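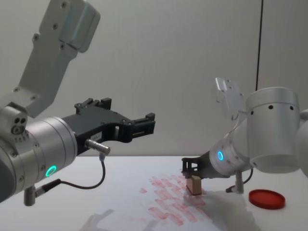 Kaltport changes water hardness limits for district heating connections

The Kaltport utility has revised the technical connection rules for its district heating network, lowering the permitted hardness of make-up water and tightening the inspection interval for customer-side heat exchangers. The new rules take effect in April and apply to all 3,289 connected buildings.

Under the previous rules, building owners could top up their internal heating loops with untreated tap water as long as the annual volume stayed below a fixed share of loop capacity. That allowance has been removed. Make-up water must now be softened or demineralized before filling, whatever the volume, and the fill point must be fitted with a meter that can be read without tools.

The utility says the change follows a review of substation faults over the last 3 heating seasons. The review covered 347 service calls in which a plate heat exchanger was opened or replaced. Scale on the secondary side was the most common finding, ahead of gasket failure and sediment from old steel radiators. Scale narrows the channels between the plates and insulates the metal, so the substation draws more water from the network to deliver the same heat and sends it back warmer than it should. High return temperatures reduce the output of the condensing economizers at the Pap plant and raise pumping costs across the network.

The connection rules already set a maximum return temperature, and this value is unchanged. What is new is the way it will be checked. Until now, readings were taken once a year during the meter inspection. From April, the utility will use hourly values from the heat meters and compare each building with its own record at similar outdoor temperatures. A building whose return temperature drifts upward for five weeks in a row will receive a written notice. The owner then has until the start of the next heating season to have the substation inspected by an approved contractor.

Inspection intervals also change. Brazed plate exchangers, which cannot be opened, must be pressure-drop tested every three years. Gasketed units must be tested on the same schedule and opened if the measured drop exceeds the nameplate value by the margin given in the rules. Chemical cleaning is permitted for both types, but the cleaning agent has to be flushed out on the secondary side only and may not be discharged to the network.

Two contractors, Iteck and Andis, are approved for testing and cleaning at present. The utility expects to add others after a qualification round in the summer. Owners may continue to use any licensed installer for work on the building side of the exchanger, including the softener and the fill meter.

Owners of smaller buildings have raised the cost of the softening equipment. The rules allow a portable demineralizing cartridge in place of a fixed unit where the internal loop serves a single dwelling – the cartridge must be replaced when the conductivity reading passes the limit printed in the annex. Buildings that share one loop between several stairwells are treated as a single installation and need a fixed unit.

Loops filled before April do not have to be drained. They fall under the new limits at the next refill, or when more than a tenth of the loop volume is replaced during repair work. Records of fill volume, hardness and conductivity must be kept in the substation room and shown on request.

The revised rules and the annex with limit values are available from the utility's customer office, along with the form for registering a fill meter. Registration is free of charge.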